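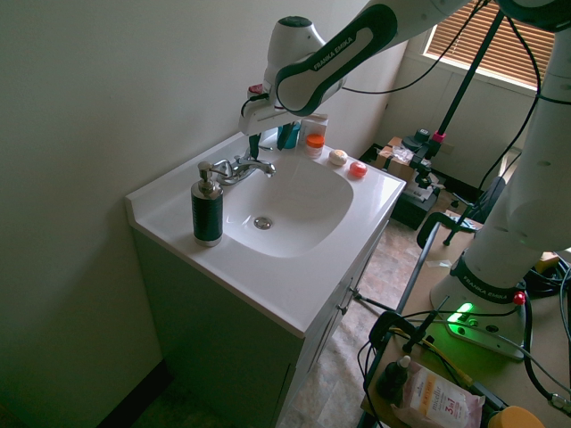

Figure 6. Arm at the vanity station, gripper behind the faucet.

6.2 Restocking the counter with the arm in service

This section applies to room attendants at Clikholm sites where the Salullow cell has taken over counter tidying. Attendants no longer straighten toiletries by hand. They load the counter, release the cell and handle the items it rejects.

1. Check that the clamp at the table edge is tight. Do not release the cell if the table moves when pushed.
2. Check the status light on the base. Continue only if it is green.
3. Place bottles, boxes and jars upright at the back of the counter. Lay round soaps flat.
4. Leave the soap dispenser in its corner.
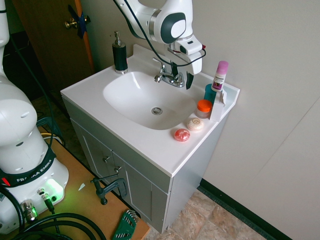 5. Keep at least 2 inches between the faucet lever and the nearest item. The fingers come down close to the faucet and need this gap.
6. Step back behind the floor line and release the cell from the Lumen panel.

CAUTION: Keep hands off the counter while the arm is enabled. Press the stop button before reaching for a fallen item.

NOTE: Items over 300 g are rejected and stay where they were placed. Move them by hand after the cycle ends.

Staffing: one attendant may cover up to six stations per shift. Time spent on rejected items is logged as regular work, under code 800. Send requests for a change in station count to Lanying Kang. Report repeated stops to Yao-tsung Yau before restarting the cell.

Revised 2020-05-12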